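How to Read the Order Backlog in a Manufacturer's Quarterly Report

By Elīna Jõgi
Updated 28th February

When a company reports its results, most readers look at sales and profit first. If the company makes things, there is a third number that deserves your time, and it is the order backlog. It tells you how much work customers have already ordered but the company did not yet deliver. I own small positions in several manufacturers and I read their reports at my kitchen table with a pencil. In this guide I show the steps I follow. You need the report, the one from the quarter before, the one from the same quarter a year ago, and a simple spreadsheet.

The numbers in the guide come from Koppel, a maker of pumps and valves with its main plant in Nidendale. All amounts are in millions of dollars.

Step 1. Find the number and its definition

The backlog is usually not in the income statement. Search the document for the words "backlog", "order book", "unfilled orders" and "remaining performance obligations". In many reports it is in the management discussion, often after the paragraph about sales by segment. Sometimes it is only in the presentation slides, or the chief financial officer says it aloud in the call, and then you must look in the transcript.

When you have found the number, look for the definition before you write anything down. Companies do not use the word in the same way. One company counts only signed orders with a fixed price and a delivery date. Another one counts also the frame agreements, where the customer has promised to buy but may still change the quantity. A third one includes service contracts which run for many years.

Koppel counts signed orders only and leaves service out. At the end of the quarter its backlog was 415.

Copy the definition word for word into your spreadsheet, in the cell beside the number. Next quarter you compare the two texts. If the definition has changed, the old number and the new number can not be compared until the company gives you a restated figure. A change like this is often written in a footnote in small print, so read the footnotes under the table also.

Step 2. Work out the new orders

Many companies publish the order intake directly. If yours does not, you can calculate it:

New orders = closing backlog - opening backlog + sales of the period

Koppel started the quarter with 394, closed with 415, and had sales of 79. So the new orders were 415 minus 394 plus 79, and this makes 100.

This number is net. It already contains the cancellations, so if customers ordered 110 and cancelled 10, you will see only 100. It also contains currency effects, if the company sells abroad. A backlog in euros becomes bigger or smaller in dollars without any customer doing anything. Good reports give a small table, called a bridge or a roll-forward, where these items are on separate lines. Use it when you have it.

Acquisitions are the other thing to check. When a company buys a competitor, it takes over the orders of this competitor too, and the backlog jumps. These are not new orders. Take them out before you calculate.

Step 3. Calculate the book-to-bill ratio

Divide the new orders by the sales of the same period. For Koppel it is 100 divided by 79, or 1.27.

Above 1, the company receives more orders than it ships and the backlog grows. Below 1, it is eating its backlog. One quarter alone does not say much, especially where a single large order can change everything. I calculate the ratio for each quarter and also for the last four quarters together, and I trust the second one more.

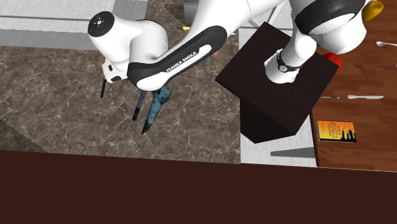 Be careful with seasons. A supplier of irrigation pumps gets a large part of its orders in the months before spring, so the quarter that ends in March will look strong every year. Compare it with the same quarter of the year before and leave the December quarter alone.

Step 4. Turn the backlog into time

A backlog of 415 is a large number or a small one depending on how fast the company delivers. Divide the backlog by the sales of the quarter. Koppel: 415 divided by 79 gives 5.25 quarters, or a little less than 16 months of work.

Now do the same for the earlier quarters and look at the line. If the months go up, there are two possible explanations, and they are very different. The first is that demand is strong and the company fills its plants further ahead. The second is that the company has trouble to deliver - a part is missing, a machine is down, the new shift is not trained yet. In both cases the backlog grows.

To separate them, look at the new orders and the sales one by one. When orders rise and sales rise too, only more slowly, it is normally demand. When orders are flat and sales fall, the backlog is growing from weakness, and the cheerful sentence in the press release should not calm you.

Step 5. Ask when the orders will be delivered

Not all backlog becomes sales soon. In the annual report, look for a sentence which says what part is expected to be delivered in the next 12 months. If the company gives the share for two years in a row, compare them. A falling share means the work is moving further into the future.

Long delivery has a cost that is easy to forget. The price was agreed on the day of the order, but steel, energy and wages will be paid later. If there is no clause for raising the price, the company carries this risk itself. Search the text for "price adjustment", "escalation" or "indexation". When I find none of these words and the backlog is longer than a year, I write a note to watch the gross margin.

Step 6. Look at capacity

A growing backlog is worth something only if the company can produce it. Read what it says about new lines, new buildings, overtime and subcontractors, and then look in the cash flow statement at the capital expenditure. The words and the money should go in the same direction.

Koppel says it will open a second assembly hall in Prurnau. Its capital expenditure has doubled from the year before, so here the story and the numbers agree. I would still check the date of opening every quarter, because halls are often late.

Look also at the inventory. If raw material and work in progress grow together with the backlog, the company is preparing to deliver. If it is the finished goods that grow, ask why they are not shipped. Perhaps the customers are not ready to take them.

Step 7. Check the quality of the orders

Three questions are enough for a first reading.

Who are the customers? If one customer is more than a tenth of the sales, the report often names it or at least mentions it. A backlog that depends on one buyer is fragile.

Did they pay something in advance? Look in the balance sheet for "customer deposits", "advances received" or "contract liabilities". A customer who has paid a deposit does not cancel easily. If the backlog goes up and the deposits stay flat, the new orders may be softer than the old ones.

Are there double orders? In times of shortage, buyers sometimes place the same order with 2 suppliers and keep the one who delivers first. You will not find this in the report, but you can see its traces later, when supply becomes normal and cancellations suddenly appear. Brornanstead, a producer of electrical cabinets which I followed for some years, had a record backlog for three quarters, and then lost a fifth of it in one. The deposits had not moved during all this time. I saw it in my own spreadsheet, but too late.

What to put in the spreadsheet

One row for each quarter, with these columns:

Closing backlog
Sales
New orders (published or calculated)
Book-to-bill, quarter
Book-to-bill, last four quarters
Backlog in months
Customer deposits
Capital expenditure
Definition of backlog, copied from the report
Notes

Eight quarters are a good start. It takes an evening for the first company, and later perhaps twenty minutes each time a new report comes.

Common mistakes

Comparing the backlog of two companies directly. The definitions differ, and also the products. A shipyard with three years of work and a tool maker with six weeks can both be healthy.

Adding the backlog to the sales forecast. The forecast of the company already includes the backlog it expects to deliver. If you add it again, you count it twice.

Reading only the headline. "Record backlog" is a true sentence even when orders are falling, if deliveries are falling faster. Do the subtraction in Step 2 before you form an opinion.

This guide is for learning to read reports and does not recommend to buy or sell any share. If you find an error in my calculations, please write to me through the contact page.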